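Fostum Countertop Cap Rack, White Wire
By Lerato Mkhize
2024-09-19

Item 654. Ships flat, stands up, holds hats. We have sold racks that did only one of those.

The Fostum is a white wire rack for the counter, the dresser, or the end of a market stall where the caps used to live in a heap. It has a round base, a center pole and 2 tiers of arms, with the tips on the top tier turned up so your merchandise stays put when someone leans on the table. 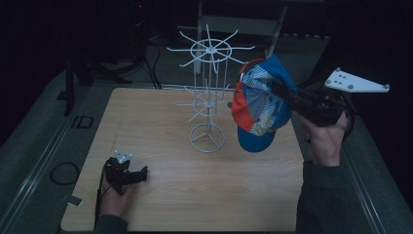
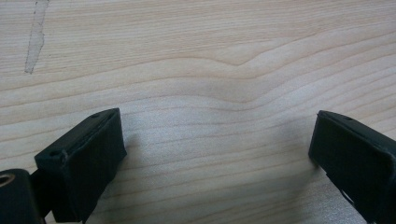
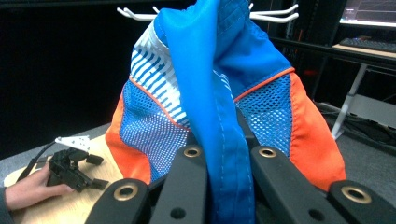 Putting it together takes one person and no tools. The pole goes into the base, the tiers go onto the pole, and the instruction sheet goes into a drawer with all the other instruction sheets. Snug the pole down by hand. If you bring out pliers you will win, and the rack will lose.

Load it evenly. Hang six trucker caps on one side and it will lean like a man listening at a door. Start with opposite arms and work your way around. Caps with a loud pattern go up top, where customers can argue about them. Plain ones do fine below.

Wipe it with a damp cloth. The finish is meant for indoors, and we have a drawer of sad emails from people who kept theirs on a porch through February.

Height: 60 cm
Color: white, and only white, so please stop asking about bronze
Returns: 13 days, in the box, with all the arms

Straw hats with a wide brim will fit, but they take up the neighbors' space and know it. For those, look at the Bolura.

Related items
Hodier Wall Hook Strip
Bolura Wide-Brim Stand
Ntuli Folding Scarf Rail
Fostum Replacement Base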